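Sorting set: it's back on the table

Grudside Toy Shelf newsletter, November 21, 2021

Quick one this time, the printer at Vedon is acting up and I want this out before lunch.

The sorting set is back. Lots of you asked. Same idea as in January: metal tray in the middle, a dish with a red rim, a dish with a blue rim, and little cubes to sort between them. Red cubes in red, blue cubes in blue, done, tip them out, go again. My youngest did it for most of a morning and then wanted lunch out of the red dish. No. Please. The dishes have been washed but they are not for lunch.

We set it up on the light wood table, the long one from the old Asfaw reading room, dishes close together and tray beside them. Black mat in the tray. I like it with the mat, it's so much quieter. Anyone who was there in January will remember the noise of cubes going into bare metal, and the phone call from downstairs. One blue cube in to start with and you can go up from there. The littlest ones are happy with one cube for ages, in the dish, out of the dish, back in the tray. 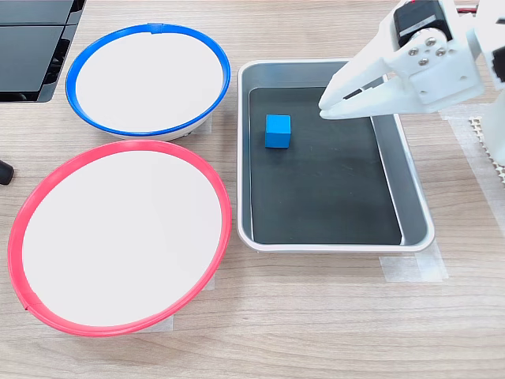 What's in the box

Going-out sets are packed the same way as the table one. Each box has:

One metal tray
One black mat, cut to fit the bottom
One red-rimmed dish, one blue-rimmed dish
Cubes, in a drawstring bag
The card with the rules on (laminated now, thanks to whoever did that)

We have 26 boxes ready. 17 are already spoken for, so don't wait too long if you want one over the holidays. There are 185 cubes in the big tub for topping up bags that come back short, and they do come back short, every time. Under the couch. In coat pockets. One came back in a boot. If you find a stray one months later just drop it in the slot at Vedon, no need to knock, no need for a note.

Dishes go in the box rim to rim, wrapped in the towel. Tray on the bottom, mat stays in the tray. Last winter a few boxes came back with the tray on top and the dishes rattling around underneath and one of the blue ones had a chip out of it. It's gone to live in my shed with paintbrushes in it.

Ways to play

For one kid: all the cubes in the tray, sort by color, red or blue. Then mix up and do it with the wrong hand. Then eyes closed, which is impossible and very popular.

For two: one kid has red, one has blue. Take turns, one cube at a time. First to clear their color out of the tray wins. There are usually arguments over whose turn it is, so start with the younger one and stick to that.

For a whole table: swap the dishes over half way through without saying anything. You'll hear about it right away.

With a spoon: harder than it sounds. Use a soup spoon for the under-fives, a teaspoon for anybody who is feeling smug. Kitchen tongs are good too, the short kind with rubber ends. Long barbecue ones are a menace, one went through a lampshade at our house.

With a bad cube: put in one yellow, or a button, or a bean. Where does it go? Had a very serious discussion about this with a four year old who decided it had to go home in her pocket. See above re: cubes coming back short.

Where to put the dishes

Most people start with one each side of the tray. Fine for bigger kids. For the small ones I'd put both dishes at the near edge, side by side, so the rims are nearly touching, and slide the tray behind them. Less reaching, less sleeve in the tray. Blue left, red right is how we have ours but it makes no diference as long as you keep it the same for the first few goes. A bare table is good, a tablecloth is not, everything walks. If you have a slippery table put a damp dishcloth under each dish.
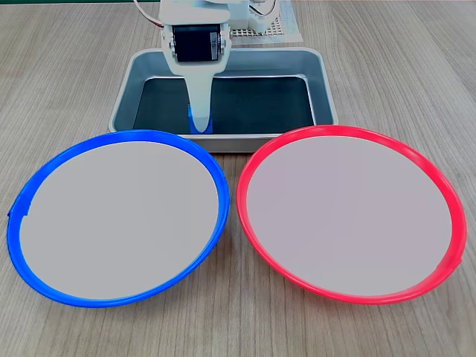

Ville Heiskanen wrote to ask if we'd think about adding a third dish, a green one, as his two have got the red and blue down cold and are now just racing. Good question. Yes, if we can find one that matches. Avik only had the two colors when we bought these and I havent seen the same dish anywhere since. If you spot a green one the same size, or a yellow, tell me and I'll pay you back. In the meantime he says they've been using a cereal bowl, and that works fine.

Somebody else wanted to know about cubes for kids who still put everything in their mouths. Short answer, don't borrow this one yet. Ask for the scarf box or the big wooden rings instead — both are in, both are clean.

Borrowing and bringing back

Three weeks at a time, same as everything else on the shelf. Write your name in the book, box number next to it, and please write it so I can read it. Wipe the dishes and tray with a cloth, warm water, bit of soap. Mats come out and get shaken over the sink, they don't go in the dishwasher. One did. It curled up like a leaf and it's still curled.

Drop off at Grudside any morning or in the crate by the side door at Vedon. If the crate's full leave the box on the step, under the roof bit.

Next newsletter will have the jigsaw list in it — missing pieces marked, if I get that far.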